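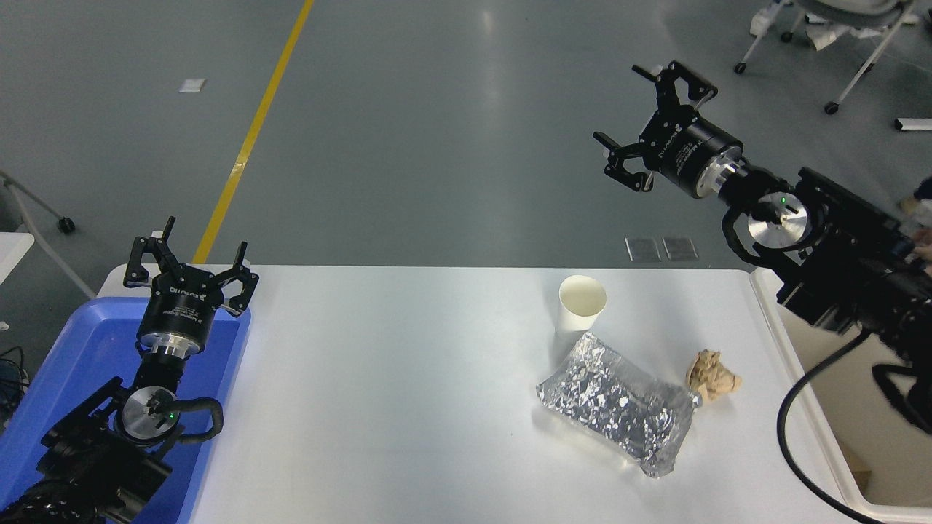 I have been keeping a sourdough starter since November and I am completely smitten with it. I wanted to write down what I've learned before I forget how clueless I was at the start! My first loaves were flat as a plate and I blamed everything: the flour, the oven, the weather. Mostly it was space. I was trying to shape very sticky dough on a corner of worktop between the kettle and the toaster, and half of it ended up on the toaster. What you want is a plain white table like this one, with floor all round it so you can get at the dough from any side, and a blue tray at the edge where the scraper and the flour can live. I've cleared off our old kitchen table now and the difference is enormous.

My starter came from Elaheh Azimi, who runs the Saturday-morning sort of bakery everyone wishes they had at the end of their road (it's called Inlow, and if you go, get the seeded one). She gave me a spoonful in a jam jar and told me to feed it equal weights of flour and water and to stop fussing. I fussed anyway. I fed it twice a day, I moved it from the windowsill to the airing cupboard and back, I got up in the night to look at it. It smelled of nail varnish for a week and then, one morning, of apples, and it had climbed right up to the lid. I was so pleased I rang my sister.

The starter is called Tosh, by the way. The spare one in the fridge is Jimitz. My nephew chose both names and won't explain either of them.

For anyone who wants to have a go, the loaf I make most weeks is very simple. I use 2000 grams of strong white flour when I'm baking for the whole family, which makes four good-sized loaves, and a quarter of that when it's only us. Mix the flour and most of the water, leave it half an hour, then add the starter and the salt and squeeze it all together with wet hands. After that it's folding, waiting, folding, waiting. In my cold kitchen the whole thing can take all day, and I love that! You give it a fold, go and hang the washing out, come back and it has gone all smooth and wobbly.
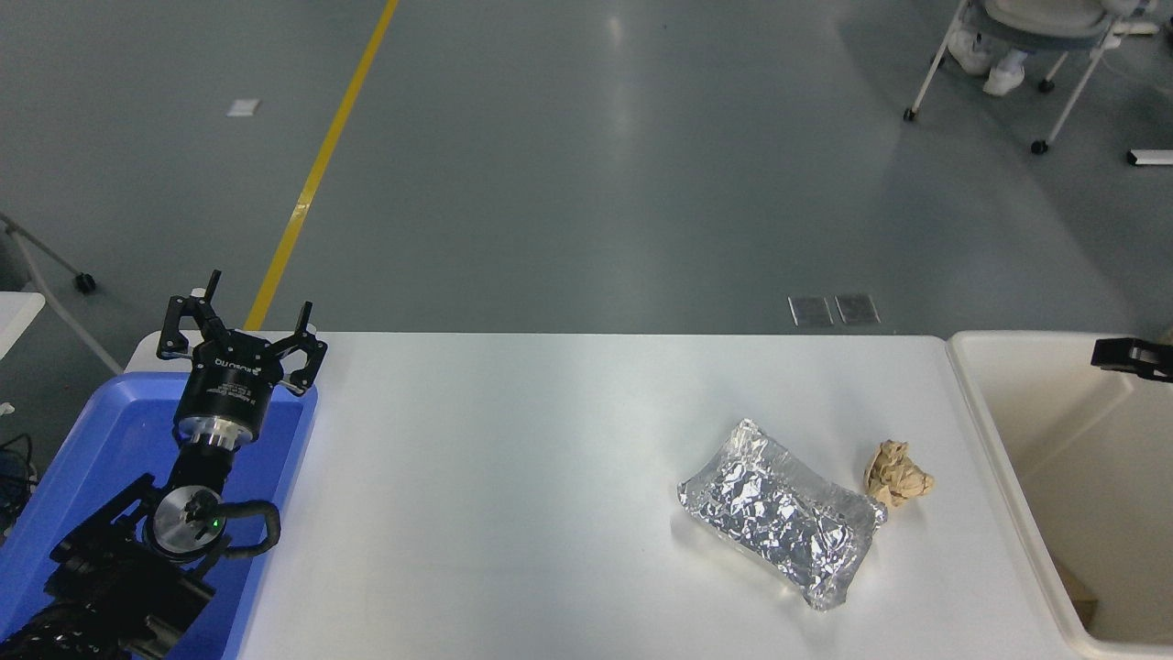 Keeping the bread is the part I get asked about most, as we can't eat four loaves before they go hard. I freeze two on the day, once they are properly cold, and slice them first so you can pull out a bit at a time. Cut loaves go cut side down on the board for the first evening and then get wrapped. A tight foil parcel, creased in close like the silver one on the table here, is lovely for warming half a loaf through in the oven, and I keep brown paper for the crusty ones, even if it ends up as a scrunched tan ball like the one beside the foil. Plastic bags make the crust go leathery, though my husband prefers it that way for sandwiches.

Next I want to try rye. I've got a bag of it sitting in the cupboard and a recipe with caraway and black treacle in it, and Tosh has been fed and is bubbling away as I type. If you have a rye loaf you swear by, please tell me how wet the dough should be, as the book only says "like mud"!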